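Left gripper closes late on clear glass, Drukel two-arm bench
Ticket 233, Skonham support desk
Status: open, workaround in place
Priority: normal (raised to high for one afternoon, then put back)
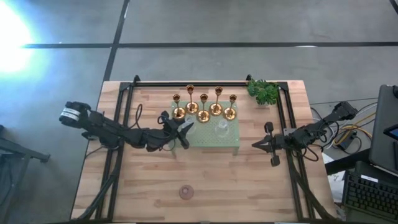 Can we keep running the candle-setting job while this is being looked at?
You can, as long as the left arm stays at 30 percent speed and somebody stands within reach of the stop button. Please leave the faster profile switched off until we close the ticket.

Original report, sent in by the bench team

Hello, and thank you for picking this one up so quickly. I'll try to put everything down in one place, and I'm sorry in advance if it runs long. We have the two-arm Drukel bench doing the table-setting job, which means clear glass holders at the front of the green pegboard stand and brass candlesticks in a row behind them. The right arm has been an angel from the start. The left arm was too, until we updated the Gavalas control package in December, and ever since then it comes down over the left-hand glass, waits, and closes its fingers a moment later than it should. Most of the time it still gets hold of the glass. Sometimes it closes on nothing at all and carries that nothing very politely over to the drop point. Twice it touched the rim on the way down and pushed the glass back against the base of the nearest candlestick. No breakage so far, but we all jumped.

What we tried before writing in:
Restarted the controller and both arms.
Wiped the lens on the wrist camera with the soft cloth.
Swapped the glass for a different one from the same box.
Ran the candlesticks on their own. No trouble whatsoever, 200 picks without a miss.

First reply from support

Thank you for such a thorough write-up, it saves us both a good deal of back and forth. The candlestick run is very helpful, as it tells me the arm and the finger motor are probably fine. Clear glass is hard on a depth camera at the best of times, and yours is sitting over a surface full of little round holes, so the camera may well be reading the holes straight through the glass and getting a height that jumps about. Could you send me the height log for one good pick and one bad one? They're in the Gavalas folder under "grasp". I'd also love to know whether the time of day makes any difference, if you've noticed.

Bench team

Logs attached. And now that you mention it, mornings are worse! There's strong light on the floor at the far left corner then, and we had got so used to it that it never crossed our minds to bring it up. We hung a spare sheet over the window at 9:40 and ran the job again. Better, though not cured. The late close came back on the fourth pick.

Support

I've been through both logs over a cup of coffee and I believe there are two things going on. One is the light, as you found. The other is a setting called settle time, which the arm uses to wait for a steady height before closing. The update put yours back to its default of 80, and your old backup has it at 30. With a jumpy height reading the arm keeps starting its wait over again, so it hangs there above the glass and then closes on whatever number it had last. I'm afraid that is our doing, and I'm sorry. The update should have kept your value.

For now, please do the following, in this order:
Stop the job and let both arms go to their rest pose.
Set settle time on the left arm back to 30.
Turn on "fixed height" for the glass and leave it off for the brass.
Run at 30 percent speed with the sheet still up.

Bench team

Done, all four. The left arm now comes down and closes in one movement, the way it used to, and we've had a whole afternoon with no empty picks. We'll keep the speed down as you asked. One small question from our side: with fixed height on, what happens if a glass isn't there?

Support

It will close at the set height anyway and then report an empty grip, and the job will pause. Please don't clear the pause from the keyboard while anyone has a hand over the table. Press stop first, put the glass back, then resume.

I've passed the lost setting on to our Drevlow office, where the update is put together, and I'm keeping this open until their fix has run on your bench. Do write back if the rim gets touched again, even lightly.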